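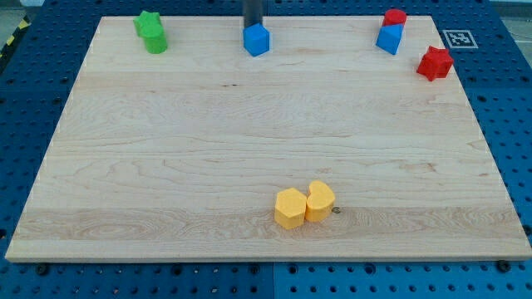 Foam blocks went into the nursery cupboard sometime after wooden blocks and sometime before magnetic tiles, and in most schools they never came out again. They are cheap, they are quiet, and a bag of them can be dropped down a flight of stairs without anyone looking up. Teachers tend to buy one set, use it for years, and replace it with the same thing.

The basic set has changed very little. A typical bag holds cylinders, cubes, triangles, hexagons, stars and hearts, in four colors: red, yellow, green and blue. Some makers tie each color to a shape, so that all the hearts are the same. Others mix them, which gives a child two ways to sort the same pile. A yellow heart can go with the other hearts or with a yellow hexagon, and a four-year-old will often do one, look at it, and then do the other.

Kasgate, a small distributor of classroom materials, sells its foam shapes in tubs of 400 and 1000. The larger tub is meant for schools that split it between rooms. According to the company, the piece that customers write in about most is the star. The points wear down first, and on older sets they go soft enough that the star will no longer stand on edge. Cylinders last longest. Hearts are somewhere in the middle, and the notch between the lobes is where they usually tear.

How well a shape stacks depends mostly on how it was cut. A block with square, flat ends will hold another block on top of it without trouble, whatever its outline. A cylinder stood on its end makes a good base. A triangular prism set down on one of its long sides is a poor one, because the ridge faces up, and children find this out quickly. Many of them go on trying to balance something there all the same.

Density matters too. Very light foam shifts when a sleeve brushes past it, and a tower four blocks high is hard work. Firmer foam costs more and picks up fewer dents from fingernails and teeth. Fimley, which makes sets for preschools and therapy clinics, switched to a firmer grade a few years ago and has kept it. Its standard clinic set now runs to 529 pieces, including spares for the shapes that go missing.

The surface underneath gets less attention than it should. Carpet is the usual choice and the worst one, as the pile tips anything narrow. A plain tabletop is fine. A pale wooden board is better for sorting work, since strong colors show up clearly against it and the board gives the activity an edge. Children treat a board as a place where things belong. Akbulut, a workshop that builds furniture for early classrooms, makes its boards in maple and leaves the knots and streaks in. Birch is available for less. The boards are heavy enough to stay put and need wiping down with a damp cloth, nothing stronger.

Cleaning the foam is easy but slow. Warm water and dish soap in a sink will do it. Squeeze each piece, rinse it, squeeze it again and set it on a rack. Open-cell foam can take two days to dry through and should not go back in the tub before then. The closed-cell kind only needs a towel.

For storage, Ploto sells a mesh bag with a wide zipper that lets damp blocks breathe. A laundry bag does much the same job. Lidded tubs stack better on a shelf, and the clear ones save emptying the whole thing onto the floor on a Monday morning to look for one green cylinder.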